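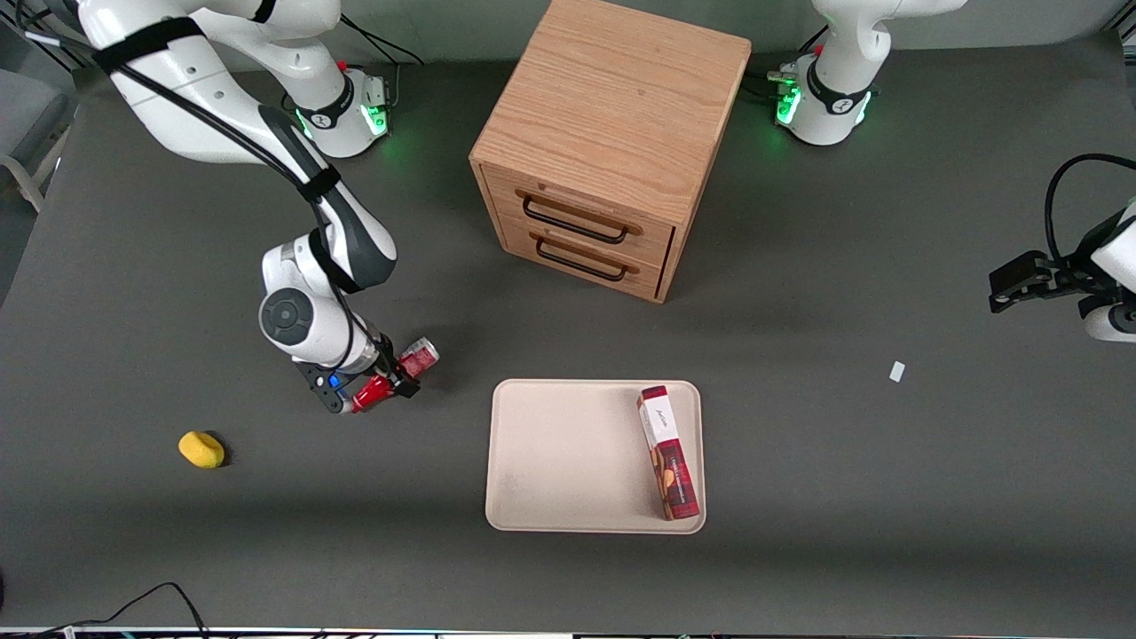
Tidying the bench with the Herdale pair: the can is in the red fingers, the cookie box is on the tray, and the drawers are up top.

So many of you wrote in about my April post on two-arm bench kits that I'm doing a whole page of tips! Quick recap if you missed it: Herdale makes a pair of small arms that bolt to a table, and you teach them little jobs like clearing up, sorting cans and putting stuff in a drawer. You can buy the pair (starts at $2,000, ouch) or book time on a set at Breltisura, where I pay $60 an hour and somebody else worries about the wiring. I've done both the good way and the dumb way by now, so take what you like from this.

Start with food packaging you already have. I wasted my first session on a bag of loose screws (don't). Cans and boxes have sides you can grab, they're cheap, and you can swap them out when they get dented. A can on its side wants to roll, so if yours keeps scooting off, stick a bit of poster putty under it until you've got the grip right, then take the putty away.

Pick the fingers for the job. Ours has red ones on one arm and black ones on the other, and I give the round things to the red side. Your kit may come set up differently, so try the same can with each arm before you decide anything.

Use a tray with a rim. I can't say this loudly enough! A shallow tray with rounded corners gives you a "put it here" spot that's easy to see, and a light one shows up nicely on a dark table. Mine is beige and gets smudgy. Wipe it with dish soap and a soft cloth, and skip the scouring pads.

Bar handles on drawers. Nidia Tamayo, who runs the desk at Breltisura, talked me out of round knobs and she was right. A curved bar leaves room for the fingers to get behind it. If your little cabinet has knobs, it's a five-minute swap with a screwdriver, as long as the new handle uses one hole. Two-hole handles need drilling, and please measure twice.

Rub a candle stub along the drawer runners. Old trick, works on any wooden drawer, and the arm doesn't have to tug so hard.

Clear the scraps before you press go. Tags, bits of paper, the corner you tore off a packet. They're tiny, and they show up against a dark top like a snowflake. I keep a yellow sponge on the table for crumbs and dribbles, but put it well out of the way or you'll find it in the drawer with the cookies.

Cables! Leave enough slack that the arm can bend all the way, then strap the cable along the links. I use the reusable hook-and-loop kind. Zip ties are fine until you need to move one.

Now, is it worth it? For me, booking by the hour is. I get a tidy-up routine going in a session, and Rosaura Flores (my neighbor, who came along to scoff) had hers putting a can away in 20 minutes. Buying is another matter. The Herdale pair eats a whole table, the manual reads like it was written in a hurry, and it's still slower than me at clearing a bench. The support people do answer the phone, which I can't say for the Goh kit I tried before it.

Two gripes for anyone booking: the Breltisura sign-up page logs you out if you take too long, and you need to bring your own tray. Morning slots go first, so try around 4 p.m. if you're flexible.

Next up is getting candle wax back out of a tablecloth. Ask me how I know.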